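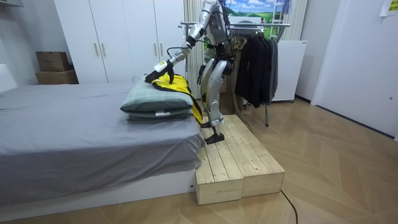

Elin Morgan wrote under the May review that a hand with fingers is wasted on bedding and clothes, and that a plain two-jaw gripper would do the same job for a lot less money. She asked for both to be tried on the same robot before anyone spent more on one. That is a fair request, so this review covers the Grinmont hand and the Titenell two-jaw gripper, on the same arm, with the same Kateck controller.

Grinmont Hand, second version
Reviewed 21 January 2026

The Grinmont costs $1,910 for one hand, with the wrist adapter and a cable. It weighs 700 grams. There are 6 motors, all inside the palm, and the outside is black. The Titenell is lighter and sells for less than half the price.

Setup
Mounting took one evening. The screws that come with the adapter are too short if you use the spacer ring, and you do need the spacer ring on a humanoid wrist or the cable gets pinched when the hand bends back. I bought longer ones. The Kateck found the hand on the first try. It did not find the Titenell until I updated the firmware, and after that it dropped the connection twice in the first week. It has been fine since.

Soft items
Most of my testing was in a bedroom, with the robot up on a wooden platform by the bed so it could reach the pillows. Clothes laid over pillows are a hard case. The cloth gives, the pillow under it gives, and the arm has nothing firm to press against. The controller's force limit matters more here than the grip does. With the factory setting, both grippers pushed too deep and came up with cloth and pillow together.

Once I lowered the limit, the Grinmont picked up a single layer most of the time. It can rest on the cloth and then draw the fingers in, which bunches up enough to hold. The Titenell needs an edge or a fold to bite on. Give it one and it holds harder than the Grinmont does. On a flat shirt with no fold it mostly slid across.

Thick jackets went the other way. The Grinmont's thumb is weak when it is stretched wide, and a heavy collar slipped out of it several times. The Titenell just closed on the collar and lifted.

Pillows themselves were easy for the Grinmont and awkward for the Titenell, which pinched one corner and let the rest swing.

Wear and repairs
After 6 weeks the fingertip pads on the Grinmont are shiny and grip a little less than they did. New pads come in a set and press on. One finger now clicks when it opens. Support at Buenaventura, the dealer I bought from, said to send the hand back if the click gets louder, and so far it hasn't. The Titenell's jaws look the same as when I unpacked them.

Noise
The Grinmont whines when it holds a position for more than a few seconds. You will hear it from the next room with the door open. The Titenell is quiet once it has closed.

Which one to buy
For Elin's question, the Titenell handles coats, towels folded over a rail and anything with a seam to grab. If that is your list, save the money. For shirts lying flat, pillows and loose sheets, the Grinmont did better and I kept it on the right arm.

I have not tried either one with wet laundry. The Grinmont manual says to keep water away from the palm, and the Titenell manual doesn't mention water.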